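Reltell Community Kitchen — progress report to the Jollska Fund
August 2013
Prepared by Lingyun Lü

Quick one this time, full accounts to follow from Ximeng. Summer session is done, fall signup is open. Money mostly where we said it would be, one line over (see below).
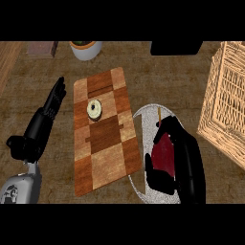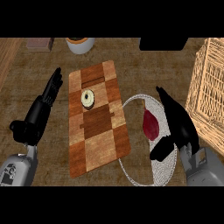 The checkered board, on the brown tabletop.

Attendance. 287 people signed up for the evening cooking classes, 210 finished. Better than spring. Most of the drop-off was in the first two weeks, mainly shift changes at the packing plant. Xiaoqing Fang called everybody who stopped coming and got 18 of them to switch to Saturday mornings instead.

Meals. 1,336 meals went out through the Tetance Street pantry. Target was 1,200. Soup and rice dishes go fastest, the bean salad came back untouched twice so we dropped it.

Staffing. Aranka Bárány now full time as lead instructor, started on the 5th. Chenxi Zheng is covering the Spanish and Mandarin handouts until we hire. Still no one for the Thursday evening slot — two interviews, both took other jobs. Will re-advertise with the higher rate if you're OK with that, need a yes or no by the end of the month please.

Budget. Produce over by $125, all of it in tomatoes and peppers after the Kong farm delivery fell through. Covered from the supplies line. Nothing moved out of wages. Insurance renewed at teh same price.

Problems. Walk-in cooler went down for a weekend, lost most of the dairy. Repair was under warranty, the food wasn't. Landlord still hasn't fixed the back door and we've written three times. Parking on class nights is bad and getting worse, neighbors have complained and they have a point.

Parents' survey. Forms are back but not typed up. From a first read people want shorter recipes, more on feeding toddlers, and classes that end before 8. Child care came up alot. We have no budget for it this year but would like to put it in the next application.

Next quarter
Fall classes start after Labor Day
Food safety certificate for the new helpers
Second pantry drop-off, site not agreed yet
Survey write-up to you, Xiaoqing doing it

Receipts are in the shared folder except for the cooler paperwork, Ximeng is chasing that.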